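Omthorpe Neighbors Help Board > Kitchen and Garden

Storing potatoes with no basement

Posted by Caoimhe Tully, 13 October 2026

We moved into a second-floor apartment on Hennessy in September and I promptly bought a huge sack of potatoes at the Grekgate farm stand, like a person with a root cellar. I have a kitchen, a hall closet and a balcony that gets full sun. The last batch sprouted in two weeks and looked ready to sign a lease. Where do I put these? The fridge is full and my husband says the garage, but it freezes in there by December.

Éabha Brennan
14 replies on this board

Hall closet, if there's no hot water pipe running through it. You want dark, cool and a bit of air, so take them out of the plastic sack and use paper bags with the tops rolled down loosely. Mid-40s Fahrenheit is ideal and you won't get it in an apartment, so settle for the coolest spot you have and buy less next time. Keep the onions somewhere else.

Check them every week. One soft one will take its neighbors with it, and the smell is something you remember at weddings. If you only have a kitchen cabinet, pick a low one on an outside wall, well away from the oven. 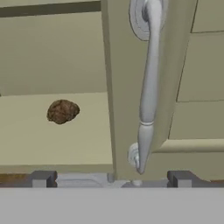

nesine_484

Cabinet is fine, I've done it for 6 years. Don't wash them first. Small sprouts you can cut off, but if they've gone green or wrinkly, toss them.

gravelpit

My grandmother buried hers in sand. She also buried the silver, so make of that what you will. Anyway, have you considered eating more soup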